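Roridora Laundry Basket, White – Review After Daily Use

Reviewed by Shalini Solanki
Apr 22, 2021

I bought this basket in October to replace a cloth hamper that had lost its shape. It is the plain rectangular Roridora in white, the middle of 3 sizes. I ordered it through Fundside and it arrived in 4 days with no damage. I have used it nearly every day since then, at home and at the shared workroom where we sort and fold donated linens.

The first thing I cared about was how it treats cloth. My old wicker basket pulled threads out of anything with a loose weave. The inside wall of this one is smooth, and so far nothing has snagged on it. I put gauzy cloths and fringed towels in with everything else now and don't bother with a separate bag.
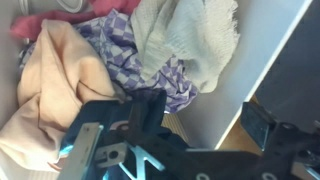
Fabric with a bit of shine to it used to be a problem as well, as it would catch on the broken ends of the wicker. I have had no pulls in any of it with this basket. The rim is thin but I have not found any rough spots on it. Check yours when it arrives, though. Rin Hattori bought the same size a month after me and had to trim a small burr off the inside of one handle with a nail file.

Capacity is fair for the size. It takes a full load from my washer if the clothes are dry, and a bit less if there are bath towels in it. I would not use it for bedding. A queen comforter goes in but sits so high that you can't see over it on the stairs.

The handles are the weak point. They are cutouts in the wall, and the edge presses into your fingers when the load is heavy. For a trip down the hall this doesn't matter. For the walk from the parking lot it does, and I ended up carrying it on my hip. Masaru Kudo wrapped his with bicycle tape and says that fixed it. I have not tried that yet.
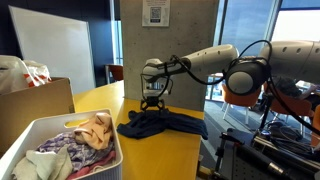

Folding is where I get the most use out of it. I keep the basket low beside the table and take one piece at a time, so the only thing on the tabletop is the piece I am working on. The yellow table at the workroom is good for this, because a dark item like the navy cloth shows up clearly against it and I can find the corners quickly. The straight sides help too – folded things can go back in against the wall and stay put while I do the rest.

Cleaning is easy enough. Lint collects in the ribs on the sides and a damp rag gets it out. Bleach water has not changed the color. It does scuff if you drag it across concrete, and the marks do not come off.

I also looked at the Caltolport model, which has padded grips and costs more. Sachiko Ebihara has one and likes it, but it was too wide for the shelf over my washer.

What I would change: thicker handles, and a lip on the bottom so that 2 of them stack without wedging together. Mine stick when nested and it takes both hands and a knee to get them apart. I would still buy it again at this price, and I have already ordered another for the workroom.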